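Station check, hand-held gripper recording, Rivovwood room
Date: 10/19/26
Checked by: Maite Urquijo
Copy to: Tamás Szilágyi

Do this before first take and again after lunch. OK / FIX / N/A, comment after. Keep it short, I read these on my phone.

1. Board flat, no rock when you lean on a corner
OK. Wiped down too.

2. Rails tight
OK left. Right one FIX, end bolt took half a turn. Done on the spot.

3. Cables clear of hands
OK but watch the right side. Loop wants to ride over the wrist on long reaches. Clip it to the sleeve if the operator is wearing one.

4. Cables clear of feet
FIX. Same pile as last time, floor past the table. Tape or a cover strip please Tamás, not "soon". Chair wheels go over it.

5. Finger pads
FIX. Foam is fraying, both sides. Still grips but bits will come off and end up in the takes. Spare set is in the Haslinger drawer. Swap before the next block, log the change so the Cledia people know which takes had old pads.

6. Linkage screws and grommets
OK. Finger tight plus a bit. Don't use the long driver, it strips them.

7. Objects on the list, nothing cracked or sharp
OK. Ball and cup set, makeup brush set. Brush is fine at the ferrule, don't pinch the bristles, they shed and then we're picking hairs out of the linkage.

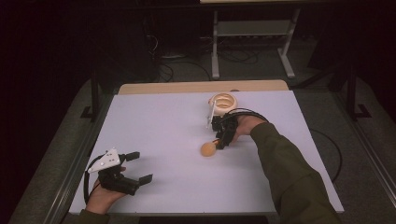
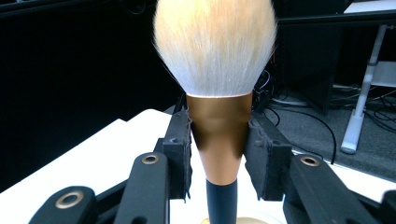 8. Operator comfort
Comment: wrists. Breaks are being skiped when the count is behind. Stop at the timer, even mid-set, and bin the half take. Left hand gets tired first because it's mostly holding open and waiting.

9. Lighting
OK on the board. Back of the room is dim, fine for recording, not fine for walking. Turn the rear lights on between blocks.

10. Takes labelled before upload
FIX. 2443 in the Jusik folder, 289 with no task name. Can't teach it anything from a take called "new new". Name it when you stop it. Also keep the fumbles if the operator recovers, label them "recovered", dont delete.

11. Variety
Comment: 524 ball takes and the start spots are all bunched up in the middle. Move it about. Near edge, far edge, behind the cup. Same for the brush, try different grip heights. Swap hands some of the time as well.

12. Exit path and first aid kit
OK. Kit is behind the door, plasters low, I'll order more.

13. Power-off reachable from the operator's chair
OK, tested. Colour tag has come off the switch, new one going on.

Carried over: items 4, 5, 10. Item 4 has been open since January. If it's still open at the next check I'm stopping the afternoon block until it's taped.

Signed M.U.
T.S. to initial once pads are changed: ____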